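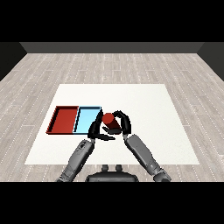

Both hands on the cylinder, in the simulator at Plevell.

Wanted: people to be unimpressed by our robot

Plevell is opening its doors on 17 August 2025 and we need visitors who will sit down, watch a simulated robot handle a red cylinder and tell us what they would have done differently. Engineers are welcome but we have plenty already, and they all say the same thing about the wrist.

You will get a short talk from Selim Dönmez (he has promised short), then a turn at the controls. The room is rendered, so you can drop things all afternoon and the floor won't mind. Afterwards Joyce Kaijage will ask you some questions and write down the answers, including the rude ones.
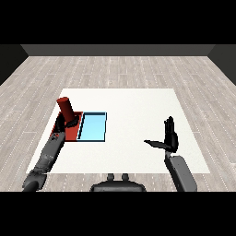

Left hand holding the cylinder over red, right hand raised.

We have space for up to 100 people, in small groups. You should be 16 or over and able to sit at a screen for an hour. Gaming experience is fine. Bragging about it will be noted on your form.

There's no fee and, we regret to say, no payment. There is tea. Rornow are lending us the chairs, which are better than ours.

The Varport bus stops outside. Please don't use the Chaturvedi car park; they were very patient in December and we would like to keep it that way.

To book, write to Shazia Orakzai at the Plevell front desk with your name, a preferred time and any access needs. Left-handers especially wanted.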